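Deals desk > Working notes > Moncrieff / Hestodine

May 2022

Read the Moncrieff scheme deed again. Exclusivity runs 4 weeks, then a matching right of three business days. The no-talk carve-out is narrower than in Skallotex — check the fiduciary wording before July. Disclosure threshold still blank, Hestodine want $500 k. Clause 227 cross-reference is wrong.
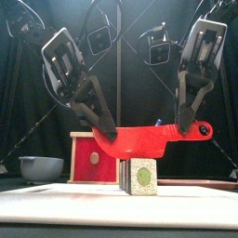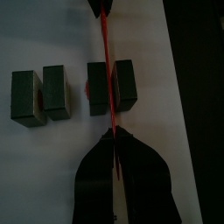
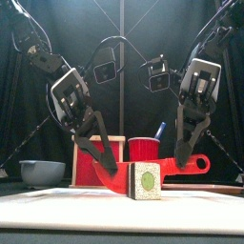 Craig Dow: three days is too short if the board meets fortnightly, ask for five.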